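Ramusberg Road Runners Open Entries for January Relay

RAMUSBERG, January 14, 2011 — Entries are now open for the Sallum Relay, a road race for teams of 6 runners over a total of 51 kilometers. The course follows the river road to Doucet and comes back by the old mill hill.

"The hill leg is the hard one," said race director Anika Thibodeaux. "Put a patient runner on it."
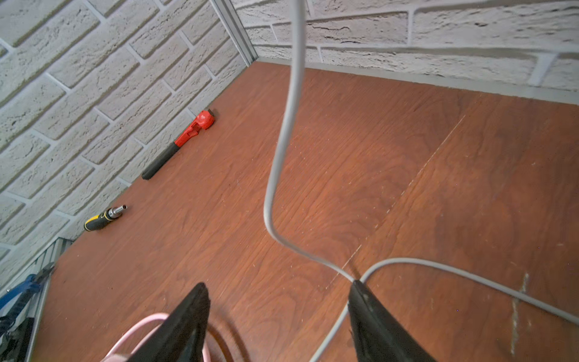
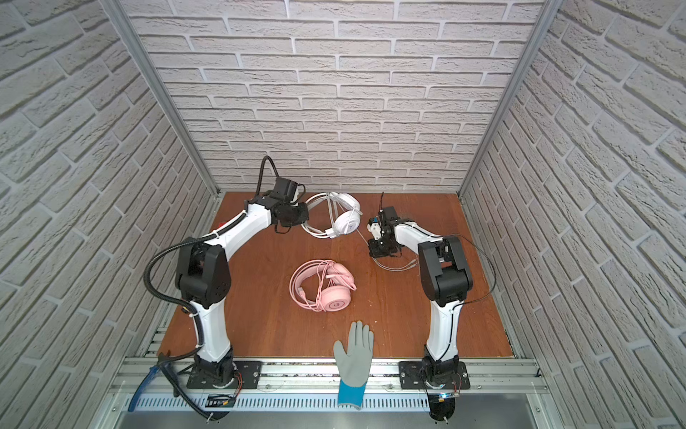 Each team pays one fee of $30, payable at check-in. Runners under 16 need a signed form from a parent. Changes to the running order are allowed until the start — after that, the order stands.

Results will be posted the same evening on the club website. Team captains with questions about the course should contact Vaughn Ridgeway at the club office.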